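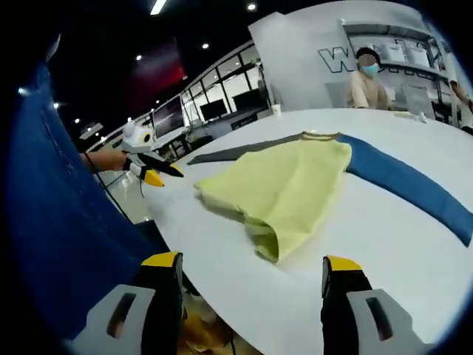 # Recording good two-gripper demos for the shirt task

I've been in the Gerkdale robotics club for a while now, and the folding task for the October meet is the first one where I've had to teach other people how to do my job. So I'm writing it all down! If you're on the demo team and you've never held a pair of hand grippers before, read this before Thursday and you'll be ahead of where I was.

The short version: you fold shirts with a gripper in each hand, the camera records what the gripper sees, and the Atel group (that's our training half, they sit with the laptops) turns your folding into something the arms can copy. Your folding gets copied faithfully, bad habits included. If you flick your wrist at the end of every fold, guess what the arm is going to do.

## Before you pick anything up

Clear the table except for the clothes you're using. Cups creep in — I'm the worst for this — and they should at least live on the far side where your elbows won't go.

Then check these:

- Both grippers open and close all the way without sticking. Squeeze each one 5 times.
- Lenses wiped with the soft cloth, never your sleeve.
- Cables hanging free. If one is looped over the table edge it'll tug just as you reach for the far shoulder.
- Battery over the line marked on the charger sheet.
- Your episode number written on the log before you start. You will not remember it afterward.

## Laying out the shirts

Start with one shirt on its own. Flatten it, but leave some wrinkles in, seriously. My first batch was so perfectly smooth that the policy fell apart the moment it met a real shirt with a curled-up hem.

Once you can do a single shirt without thinking, go to 2 layers, one on top of the other. Choose colors that are easy to tell apart, like something pale over something dark. The job is to take the top one, fold it, and leave the bottom one where it was. It sounds easy and it's the hardest thing we do, because cloth grabs cloth and the lower sleeve wants to come along for the ride.

## The fold itself

1. Hold both grippers still over the table for a second with the jaws open. This gives the Atel people a clean start to trim to.
2. Bring the tips down at a slant near the side seam. Coming straight down pushes the fabric into the table and you pinch nothing.
3. Close on a small bite of cloth. On layered shirts, lift just a little and look for the gap before you commit.
4. Move both hands together, slowly, to the middle. Slower than that.
5. Set it down, open the jaws fully, and lift straight up. If you drag away sideways you'll undo the fold you just made (ask me how many times).
6. Do the other side, then bring the hem up to the collar.
7. Go back to your starting pose and wait another second before you stop recording.

Keep your body back from the table, too. I lean in when I concentrate, and I lost a whole evening of episodes to a camera full of my own hoodie.

## When it goes wrong

Dropped the fabric once and picked it up again? Keep it! Gerardo Donati, who coaches us, wants those recoveries in the set, and after seeing the arm save a slipped sleeve I'm completely on his side. Mark the log with an R and carry on.

Throw it out if you touched the cloth with your fingers, if somebody reached across the table, or if tracking dropped out. The tracking one is sneaky. You feel nothing at all, and then on playback your hand teleports to the other side of the room. Play back the first episode of every session before you record a second.

## How many, and how long

We had 133 keepers going into this week. I'd like everyone to add 20 more, and please don't do them in one sitting. My folds get lazy when my forearms get tired, and I can see it in the playback. Swap with your partner after every 5 and let them fold while you do the log.

Turn the shirts between episodes as well — rotate them, swap which one is on top, shove them toward one side. At the Grurnley scrimmage our tables were set up a little differently from home and the arm kept reaching for a collar that wasn't there. Arumugam's team had the same trouble, so at least we had company.

Files go in the shared folder under your initials, and the paper log goes in the tray by the door. Bring a shirt you don't mind stretching.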